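ok so the kitchen table thread, since three people asked and I keep answering in DMs
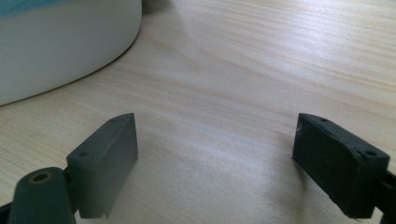 The rule this month is the table gets cleared every night before bed. Whole thing. It was our mail pile, our charger pile, our where-are-the-scissors pile. Dinner happened on one corner of it.

2/ Started Tuesday after work. Thought it'd be an hour. Nope. Most of it was paper, so I did paper first — recycle, shred, keep. The keep stack ended up thinner than a magazine, kinda embarassing.

3/ Found in the pile: a Teltgate gift card, the warranty for a Kawaguchi rice cooker we gave away two moves ago, 143 coupons (yes I counted, yes all expired), one birthday card I never mailed. Sorry.

4/ Light wood shows everything btw. Rings, crumbs, pen. Also in bright light it goes nearly white and you can't see the crumbs at all, so wipe it and then run your hand over it. Your hand knows.

5/ What I use: warm water, tiny bit of dish soap, cloth wrung out HARD. Wipe with the grain. Then a dry towel right after. Don't let water sit, thats how we got the ring by the window end.

6/ Tried the Prumura wood spray everybody posts about. Smells great. Left a film, had to wash it off with the soap anyway. Maybe I used too much, the bottle says two pumps and I did not do two pumps.

7/ The stuff that really does live in the kitchen went in bins. Napkins, tape, batteries, dog meds. Bins go on the shelf at night. If one's still on the table at bedtime whoever's up last moves it (me, it's me)

8/ Someone asked about oiling. Did it once, December, plain mineral oil. Rub in, wait, wipe off the extra. Wait longer than you want to — I put a placemat down too soon and had to peel it up.

9/ Mail now gets opened standing up next to the recycling. Never touches the table. Biggest change by far and it cost zero dollars

10/ Still no home for: the laptop, the good scissors, my husband's 2000 piece puzzle. He says the puzzle needs a flat surface. It's been in the box since spring.

11/ Doing the counter next weekend. If you have a drawer divider you like that isn't the Mindix one, tell me, ours slides all over the place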